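**Citex publishes code of practice for shared robot workshops**

*June 8, 2023*

Citex has today published a code of practice for workshops in which people and robot arms work in the same room. The code applies to benches where one or two arms handle small or flexible parts, such as cable, tubing and wire, while staff carry on with other tasks close by. It is available free of charge to any organisation that wishes to adopt it.

The document was prepared by a working group led by Felicidad Dumlao, Head of Workplace Standards at Citex, with members drawn from Clultar, Raju and Stisix. It sets out 30 clauses, grouped under the headings of bench layout, operation, supervision and record keeping. A draft was circulated for comment earlier in the year and drew 68 written responses, most of them from technicians and workshop supervisors.

Existing safety law and the machine maker's own instructions continue to apply in full. The code is intended to sit alongside them and to deal with everyday matters that are often left to local habit: who may start an arm, what may be left on the bench while it is moving, and how a person at the next workstation is told that a run is about to begin.

"Most workshops have rules of this kind, but they are passed on by word of mouth and they differ from one bench to the next," said Ms Dumlao. "We asked members to write down what their staff do on a good day. Much of the code comes straight from those notes."
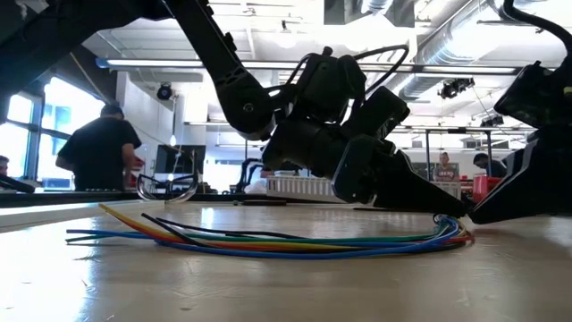
Work with loose wiring receives a section of its own. Wires bend, spring back and catch on one another, and an arm that has closed on one strand may pull several more along with it. The code therefore asks that the speed of each arm be limited while it is in contact with flexible material, and that the operator keep a stop control within reach for the whole of the run. Wiring used for handling trials must be disconnected from any supply before it is placed on the bench. Hands must stay outside the marked working area until every arm serving that area has been stopped.

Where two arms share a bench, a single named operator is to be responsible for both. Responsibility may be handed over only when the arms are at rest, and the handover must be entered in the bench log. The working group considered allowing one operator for each arm, but decided against this after members reported confusion over who should press stop.

The section on layout deals with the space around the bench. Walkways are to be kept clear of the full reach of the arm, including the gripper and anything it may be holding. Cables running to a gripper must be secured so that they cannot snag during movement, and must be checked by eye at the start of each shift. Hand tools that are not needed for the task should be returned to storage before a run. Lighting should be arranged so that glare from the bench surface does not hide small parts from the operator's view.

Under the heading of supervision, new operators are to complete 3 observed sessions before working alone. Supervisors are asked to review the bench log each month and to discuss any unplanned stop with the staff concerned. The code states plainly that a person who stops an arm in good faith is not to be criticised for the time lost.

Rowena Navarro, Operations Manager at Clultar, welcomed the publication. "Our technicians work a few steps away from moving arms for much of the day," she said. "They wanted short rules that a visitor or a new starter could follow without a long briefing. We shall be adopting the code in full, and the page on shared benches will go up on the workshop wall."

Raju and Stisix have also confirmed that they will adopt the code. Citex will hold two open briefings in July for organisations considering whether to do so. Places may be reserved through the Citex standards office, which will also supply printed copies and a blank bench log on request.

Comments on the published text may be sent to the same office at any time and will be considered by the working group at its next review.

**About Citex**

Citex is a membership body concerned with safe and orderly practice in workshops and light industry. It publishes guidance, runs training for supervisors and convenes working groups on behalf of its members.

**Press enquiries:** Citex standards office, for the attention of Felicidad Dumlao.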